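# How do you keep crumpled paper from taking over a desk?

**Oliwia Kwiatkowski**

I finally started clearing my desk (in January, no less!) and it is mostly used tissues and scrunched-up paper. Do you sort it first or toss it all?

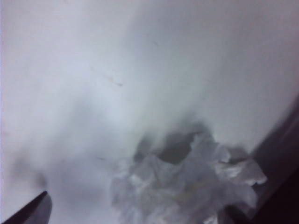
My rule so far is that anything tissue goes straight in the trash, no recycling. A white clump with this many folds and creases seems hopeless to flatten anyway. But maybe I'm giving up too soon?

**Alper Demirtaş**

Love this kind of job! Put the bin right up on the desk while you clear. It feels odd for 2 minutes and then you wonder why you ever bent down.

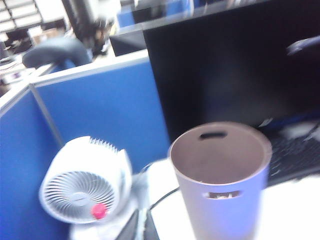 *Desk fan and wastebasket, side by side on the desktop.*

Pick a bin with handle holes so you can lift it back down easily. Then do the paper in one sweep, front edge first:

- Gather the wads in front of the keyboard. Tan or white, they all count.
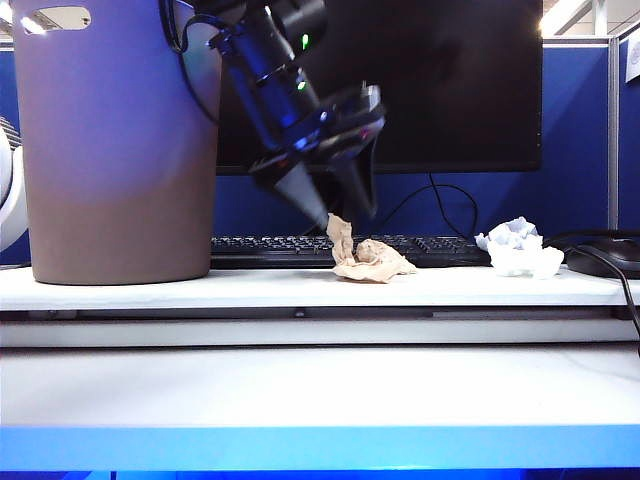 - Wipe the whole surface, then shake out the keyboard - crumbs love it in there!

Once the paper is gone you'll get a burst of energy, so use it on the cables. I loop mine behind the monitor

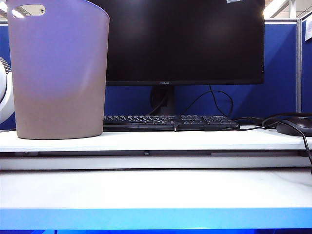
and hold them with a twist tie from a bread bag, and mine have stayed put for 4 years.

**Breltau20**

just get a bigger bin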